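Teaching a two-arm robot to clear a table: what to do before you press record

There is a lot of cheerful writing about teaching robots by demonstration. You move the arms, the robot watches, you train overnight, it works. We have been doing this in a rented unit in Paterson since January and I would put it less kindly. Most of what you record by remote control is a record of your own bad habits, and the policy will copy those first.

These steps are for a bin-packing task with two arms on facing sides of one table, driven by leader arms you hold in your hands. They should carry over to other setups, with the usual warning that I have tried them on ours and nothing else.

Step 1. Write down what "done" means

Do this before anyone touches a handle. Ours reads: every packet inside the bin, both grippers open and clear of the rim, arms back at the start pose. The first version said only "packets in bin," and we ended up with demos that stopped with a gripper still holding on. The trained arms then did the same thing and would not let go. I threw out 47 episodes over that sentence.

Step 2. Check the leader and follower match

Put both leader arms in the rest pose and look at the followers. If a wrist is visibly off, fix the calibration now. People will tell you the model learns around it. It may, but you won't be able to tell which of your later problems came from there.

Then open and close each gripper fully, slowly, five times. If the follower lags, look for another program hogging the machine before you blame the arm.

Step 3. Scatter the objects badly

Tidy rows make good video and poor data. Drop the packets from a few inches up and leave them where they land, including the ones that touch or overlap. The only ones I move are those neither arm can reach. Flat packets in shiny wrap are a nuisance: the finger slides along the film, and an edge tucked under its neighbor gives you nothing to pinch. Record those anyway.

Step 4. Decide which arm does what

Pick a rule and stick to it for the whole set. With the bin nearer the right arm, that arm does the placing and the left one brings far packets into range. If one operator hands over in the middle and another reaches straight across, the policy gets two answers to the same question and splits the difference – usually in the air, above nothing.

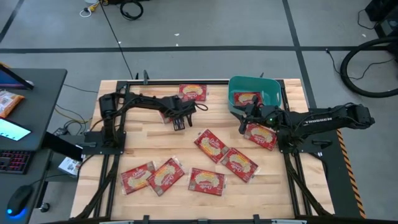

One reader, Satcombe, wrote in to disagree: fixed roles had made their own arms helpless whenever a packet turned up on the wrong side, and mixing styles on purpose cured it after a couple of hundred extra demos. Fair enough. I would still start with one rule, get something that works at all, and add the mess later. A couple of hundred extra demos is a lot of evenings.

Step 5. Record slowly, and keep the misses

Aim for one smooth motion per grasp. Don't hover while you think. Pauses are poison, as the model learns to pause too and then has no reason to start again. If you miss a grasp, back off and retry in the same episode. Cut an episode only if something gets knocked off the table or the software drops out.

Stop after 16 episodes and take a break. My tired demos are easy to spot on playback, and I can't say I noticed at the time.

Step 6. Replay before you train

We use Uvix for logging and Sirnetora for playback. Neither is lovely. Watch at least one episode in 9 at full speed, and check that the joint data and the video line up at the moment the fingers close.

Our current set has 423 episodes. The success rate on layouts it hasn't met is still lower than I'd be willing to print, so treat any tutorial that promises results from a single afternoon with care, and run your own test layouts before you buy more parts.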